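How to Tell If a Chore Is Ready for a Machine
Updated December 2023, by Crescencio Figueroa

People write to the Praltix help desk asking which jobs they can hand over to a robot. Mending comes up a lot. So do hemming, folding, bundling wire and tying off bags. You can sort most of these yourself with a pencil and an hour of your time.

What you need
A phone with a timer, a notepad, and the job you want to hand over. Do the job by hand first, even if you have done it for years.

Step 1. Write down every move
Break the job into single moves. "Sew on a button" is not a move. "Pick up needle" is. If your list runs past 60 moves, split the job in two and test each half.

Step 2. Mark the soft parts
Go down the list and put an S next to every move that touches thread, cloth, cord, film or anything else that bends. A box stays the shape it was when you let go of it. A thread does not, and the machine has to find it again each time.

Step 3. Mark the blind spots
Put a B next to every move where your hand or tool covers the work. A camera near the gripper has the same trouble. Shiny tools and strong light make it worse, so check the job under the lamp you plan to use.

Step 4. Look at thread work up close
Stitching gets S and B marks on nearly every line. Look at how much of each view is taken up by tool, glare and folds.

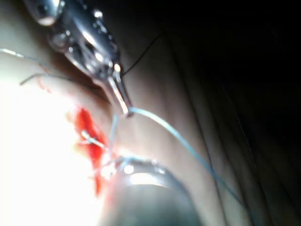
Blue thread held at the tip of the tool, next to an open incision. 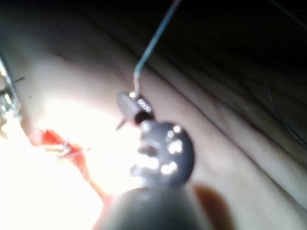
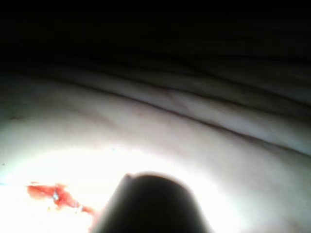
Can a robot do my mending at home yet?
For loose, one-off repairs, plan on doing it by hand for now. A machine can run a straight seam on flat cloth that a person has lined up, but a torn pocket is different every time, and somebody still has to set it up and check it.

Step 5. Score the list
Count the moves with no mark, one mark and two marks. Unmarked moves are good candidates. One mark means run a trial first. Two marks means keep a person on it.

Step 6. Run a trial
Repeat a single move 200 times on scrap. For a shop floor, go to 300. Log each miss and what caused it. When we tested cord tying on the Flaltach bench in March, we logged 3,376 tries before we changed the lamp, and I wish we had changed it sooner. Move the lamp first and the gripper second.

Step 7. Add up the helping time
Time every minute a person spends loading, straightening and clearing jams. If that comes to more than the hand job takes, stop there. The Orozco shop does this on one sheet of paper taped to the bench.

Notes
Do not test on anything you need back.
Redo the list if you change the thread or the cloth.
The blank score sheet is on the Vondano downloads page, under Bench Forms.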